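Can a machine do the chores yet? Notes from the kitchen end, updated May 14, 2020

A reader in Prustamitz wrote in April to ask whether she should wait for a household robot before sorting out her kitchen. My answer is no. Sort the kitchen now. Most of what makes a job easy for a machine makes it easy for you as well.

## Jobs a machine can already do

- **Floors.** Fine on a hard floor with the chairs up. Pick up cables and socks first.
- **Rice and porridge.** An electric cooker with a timer is automation, and it has been good for years. Wipe the plate under the inner pot before you switch on.
- **Washing up.** The machine washes. You still load, unload and put away, and that is most of the work.

## Jobs it can nearly do

- **Folding.** Flat towels, slowly. The Fosari folder we tried at the Kustby repair evening took 4 minutes over a tea towel and gave up on a pillowcase.
- **Putting away chopsticks.** This sounds like nothing. A chopstick is thin, it rolls, and a bundle of them lies every which way. Picking one out without dragging the rest along is hard for a gripper, and standing it up in a tub means turning it on end first. A tall tub with a wide mouth helps, by hand or by machine. So does a cloth underneath -- sticks roll less on cloth than on a bare table.

Chopsticks and a yellow tub, with hand-held grippers, open in the first picture and closed on a stick in the second: 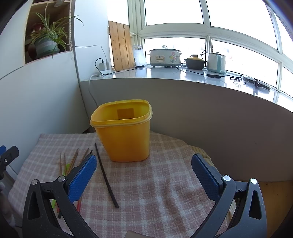
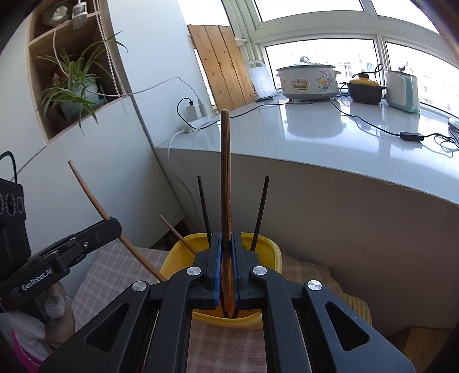 - **Wiping a worktop.** Good on a clear surface, poor once there is a kettle and a bread bin to go round. Push everything to one end, wipe, push it back.

## Jobs to keep for yourself

- Anything with a sharp knife.
- Glasses with stems.
- Checking whether chopsticks are dry. Stand them on end overnight, and don't put a lid on the tub. Damp wood goes black at the tip.

## If you are buying storage

Choose a tub with a flat base and a rim you can get your thumb over. Montoya sells a plain one, 144 mm across, and I have had 2 of them since we moved. Up to 34 sticks fit before they start to jam. Wash the tub when you wash the sticks, as the grime collects in the bottom corners.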